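Monday, late

Back on the gripper comparison after two weeks of doing other things. The plan was the same as before: the Kosix fingers in the morning, the Ivine fingers after lunch, 50 picks with each, same objects, same order. I got through both sets, but the Ivine run started late. The mounting screws were the wrong length again and I had to go through the drawer for others.

The Kosix set closes fine on anything stiff. On cloth it pinches a fold and lets go when the wrist turns. I wrote down 5 drops and stopped adding remarks after that, as they were all the same drop. 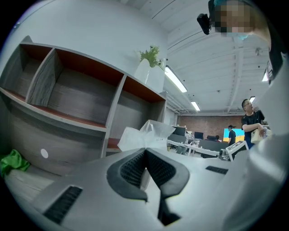

Mesh pads on both fingers, green cloth at lower left.

The perforated pads are what I want to know more about. My feeling is that they help with fabric and do very little for plastic bags, but a feeling is no use in the report to Plekdale, so I need a proper run on bags alone. The trigger on this unit is also stiffer than I like. By the end of the afternoon my thumb was sore and I was squeezing harder than I needed to, and that will show up in the force log.

Camera delay came out at 118 milliseconds on the old controller. I have not measured the new one yet. Au sent a firmware update for it at lunchtime and I left it alone, because I don't want to change two things on the same day.

Tomorrow: bags, then the controller. Order more of the short screws. Ask whether the spare pads can be cut to size or have to be bought that way.

Home by eight. Leftover soup.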